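Climari Housewares – Storage and Baskets Working Group
Minutes, 2023-08-04

Present: Rokeya Wickramasinghe (chair), Delwyn Mahuika, Coralie Cosgrove, Clem Prendergast (notes)
Apologies: Davina Cairns

1. Previous minutes
Accepted with one correction. The handle order placed in May was for 1,345 pairs.

2. Perforated basket, light gray
Delwyn reported on the mixed-contents check. The floor and all four walls are perforated, and the walls slope in from rim to base. Small items are to be tried on their own at the next check. Coralie asked that soft goods be included every time, as cloth tends to bunch on the floor and cover the holes.

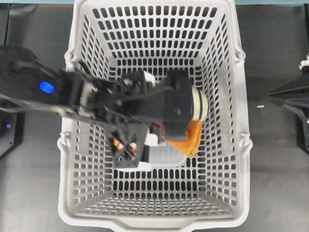
Clem raised the handle mounts. Two stand out on each side, and he wants the clearance measured when baskets are nested. Stack height is limited to 21 baskets until that is done. Rim thickness stays as drawn – no change requested.

Action: Delwyn to measure clearance. Coralie to write up the soft goods check.

3. Clear boxes as inserts
Rokeya wants one standard box size for use inside the basket. Two sizes remain under review. Deferred until Davina is present.

4. Labels
Tolleron quoted for 29 rolls. Clem to confirm the adhesive holds on the rim before ordering.

5. Any other business
None. Next meeting to be set by Rokeya.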